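Promau Align
Time alignment and grasp labeling software for two-hand gripper recordings

Overview | Functions | Requirements | Licensing | Release notes

Promau Align takes the streams from a pair of hand-held grippers and one head-level camera and writes them out as a single episode on a common clock. It then proposes grasp and release points for each hand, which an operator accepts, moves or deletes. The output is a training set in a fixed layout, with one folder per episode and one index for the whole session.

The software is made by Nunura. It runs on the recording workstation or on a separate machine that can read the session folder. It does not command motors and has no real-time part.

What goes in

Align expects three video streams and two finger-width signals. The head-level view is used for context: which tool is nearer the object, where the workspace ends, whether both hands are in view. The two gripper views are used for contact timing and for the final approach. Streams may have different frame rates. Dropped frames are kept as gaps and are never filled by copying the previous frame.

Small tabletop objects are the usual case. A brush and a cup on a white board make a good first session because the dark handle separates well from the surface and the two-hand layout stays simple. 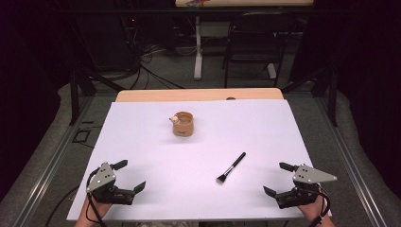 Functions

Clock fitting
Each stream carries its own timestamps. Align fits an offset and a drift term per stream against the head-level camera. The fit uses motion shared between views, so a flash or a clap at the start of a take is not required. If the residual is above the limit set in the project file, the episode is marked HOLD and left out of the export.

Hand assignment
Left and right are assigned from the serial number table. If the table is missing, Align compares gripper motion with the head-level view and suggests an assignment. The suggestion must be confirmed once per session.

Object tracks
The operator clicks the object in one frame of the gripper view. The track runs forward and backward until confidence falls below the threshold. Thin objects are tracked as a line segment with a long axis and a heavy end, which gives a usable grasp angle. Round objects are tracked as an ellipse with no angle. Mixed objects can be split into parts by hand.

Grasp proposals
A proposal is made when finger width stops changing while the object track lies between the fingertips. Both conditions have to hold for 9 consecutive frames by default. Lower values give more false grasps on soft objects such as bristles, sponge and cloth.

Finger masks
The fingers occupy the same part of the gripper view in every frame, apart from their opening. Align builds a mask for each finger from a short open-and-close take and removes those pixels before tracking. Rebuild the mask after changing fingertips, tape or the camera mount. An old mask is the most common cause of tracks that jump to the finger edge.
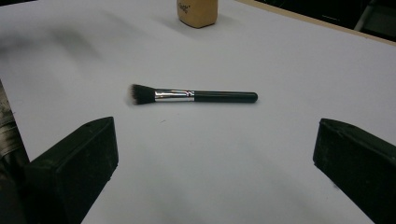
Gripper view of a brush on the work surface, fingers apart. The long axis is close to horizontal in this view.

Surface debris and shadows
Specks smaller than the minimum blob size are ignored. Soft shadows are handled by the tracker without user settings. Hard shadows that cross the object may cause the segment to shorten; check the length plot under Track > Geometry.

Export
Episodes are written with video, finger width, relative gripper pose where available, and labels. Pose is passed through from the tracking system and is not recomputed. The index file lists every episode with its status (PASS, HOLD or CUT) and the version of the project file used.

Reference session

The download includes a sample project of 335 episodes, with labels checked by Tormod Dalen. It holds 951 grasp events and takes up 629 MB at reduced video size. Use it to confirm an installation before loading your own data. The index produced on your machine should match the supplied one line for line.

Requirements

Linux, 64-bit
16 GB memory; 32 GB for sessions recorded above 60 frames per second
GPU optional, used for object tracks only
Session folder on a local disk (network folders can be read but not written)

Supported readers

Clellon recorder, format 2 and later
Blomqvist finger-width logger
Plain folders of numbered frames with a timestamp file

Other formats can be added through the reader interface. A reader is one Python file with four functions. See the developer guide in the download.

Known limits

Handovers between left and right grippers are labeled as a release and a new grasp, with no link between the two events.
Glossy metal parts can pull the track toward the highlight. Place the click on the handle.
Takes shorter than two seconds are not fitted.
Undo history is cleared when a project is closed.

Licensing

Licenses are per workstation. The command-line exporter may be installed on any number of machines at the same site. Academic licenses have the same functions and are renewed every March.

Support requests should include the project file, the index and the log from the failed episode. Video is not needed at first contact.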